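Subject: Re: [memdale-hall] Lallisell table for Sunday - paper, tape, tennis balls

In a rush so sorry for the bullets-without-bullets style of this. Have read everyone's replies, answers to the main one below.

On Sunday, at breakfast time, someone on the list wrote:

> Can we settle the roll-a-ball table before we buy anything? Last year the
> chalk lines had gone by eleven and there were arguments about which square
> a ball was in. Also do we need a cloth under it. Also is 40 tickets
> enough, I thought we ran out. And are we using real tennis balls or the
> sponge ones from the toy box?

Right. No chalk. Brown paper over the whole tabletop, then masking tape for the squares. Blue shows up best on the brown, and it peels off again without taking the varnish with it, at least it did on the hall tables when we did the Hendis stall. No cloth needed - the paper does that job and it goes in the recycling afterwards.

Real tennis balls. The sponge ones stop dead. The can can go on the table as well, on its side, as the thing to aim at. Anyone who hits it gets a second go.
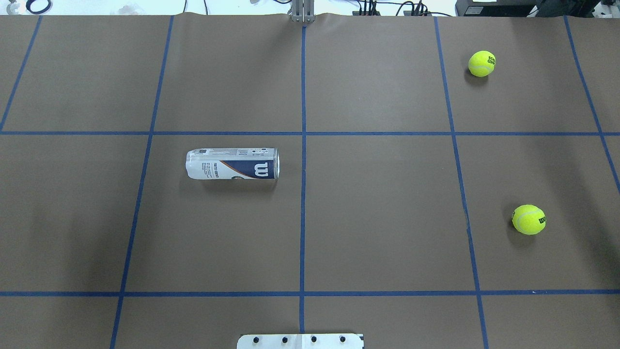
Durrani
Games and stalls, Memdale Hall list

Five strips going away from you and two across. Don't fuss about getting the long ones parallel, big squares are what matters, the little ones get no end of "it's on the line" from the under-sevens. Press the tape down with the back of a spoon. If the paper creases a bit leave it, a ball goes over a crease fine. Where the tape wobbles at the edges leave that too, life's too short.

Rule for balls on the line: counts as the nearer square. Whoever is on the stall decides and thats the end of it.

Tickets - 40 was not enough, no. We got through over 3000 across all the stalls so lets have a full roll just for this one. Someone has the raffle float, please bring it in coins, not notes.

Still need:
another roll of the blue tape, ours is nearly done
more brown paper, the wide sort
a box to stand behind the table for runaway balls
someone to take the stall from two till three

Setting up from 7, side door. The front one sticks, has done since about 1890 I should think, so don't force it.

Will reply about the cakes tonight, haven't fogotten.

D.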